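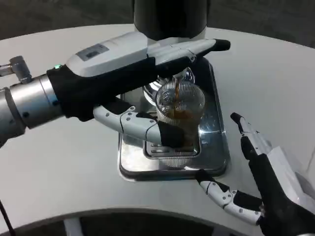
How often should you clean the brewing head on a coffee machine?

Wipe it after every session and give it a proper scrub once a week. If you make more than 28 cups a week, do it twice.

Reading time: 3 minutes

Old coffee oil builds up under the head and makes the next cup bitter. You need a soft brush, two cloths, a mug of warm water and a little washing-up liquid.

Switch the machine off at the wall and leave it until the metal has cooled. Take out the drip tray and the grate and put them in the sink to soak.

Dip the brush in the warm water and work round the underside of the head. Get into the rim, where the grounds collect. Then do the spout — a cocktail stick will shift anything stuck in the opening, but don't push it far in. Wipe everything with a damp cloth, then a dry one.

Wash the grate and tray with washing-up liquid, rinse them well and dry them before they go back. A wet tray soon smells.

Switch on again and run 3 cups of plain water through. Taste the last one. If it tastes of soap, run another.

Descaling is a separate job. In Kirside, where the water is hard, I do it every two months and leave the solution in for up to 5 minutes before rinsing. Check your own handbook for the timing, as it varies a lot.

Hold or stand the cup close under the spout when you brew. Coffee falling from a height splashes the grate, and you'll be back at the sink sooner.

Zlata Tymoshchuk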